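30th December

I've been putting off writing about the Pornov crossing all month, mostly because every time I sat down to do it the rules changed again. So this is where things stand as of this morning, and if it's out of date by the time you read it, well, that's Pornov for you!

For anyone new: I taught English there for two years, on the north side of the river, back when you could walk across the bridge with a passport and a bag of groceries and be waved through. I still get messages from people on both banks. After the shooting at the customs house the bridge closed completely, and it stayed closed for 37 days. Now it's open again, sort of, for 7 hours a day and only to people on a list.

The list is the part that makes me want to throw things. There are 688 names on it, for two towns where practically every family has a grandmother or a cousin or a vegetable patch on the other side. My old landlady got on. Her sister didn't, and they filled in the same form at the same kitchen table.

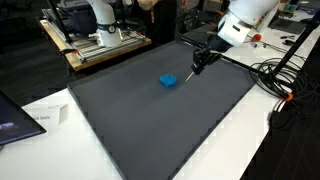

## What the Krishnan report says

I finally read the Krishnan report over the holiday (all 295 pages, with a lot of coffee) and I think it's better than the newspapers made it sound. The headlines went for the section on troop numbers. I'd skip ahead to the chapters on the clinic and the water plant. The plant is on the south bank and most of the people who drink from it are on the north bank, so engineers need to cross for even a small repair, and for most of the closure they couldn't. Boiling water for five weeks doesn't make the evening news, but it's what my friends kept writing to me about.

The report wants a permanent pass for medical and water staff that stays valid even if the bridge shuts to everyone else. Both governments say they're "studying" this. I have a fairly low opinion of studying.

Where I disagree is the idea of moving the talks to a neutral capital. The last round was hundreds of miles away, and I don't think anyone who negotiated it had ever stood in that line in the rain. Hold the meetings in the school gym in Pornov - the heating works, more or less, and the delegates would have to cross the bridge to get lunch.

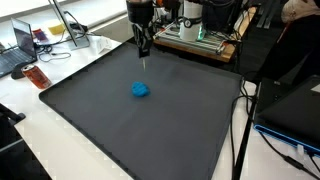
## Talks in January, and a couple of events

The next round starts in January. I'm not expecting a treaty. Longer hours would be something, and so would an appeals process for people left off the list.

Closer to home, the library in Barnley is hosting an evening on the crossing, and I'll be bringing some of my old photos of the bridge. There's a similar one planned in Tanton but I don't have a date yet. I'll add it in the comments when I hear.

And to the reader who asked about sending parcels: yes, they're getting through again, but only to the north side, and please leave out batteries. Mine came back twice.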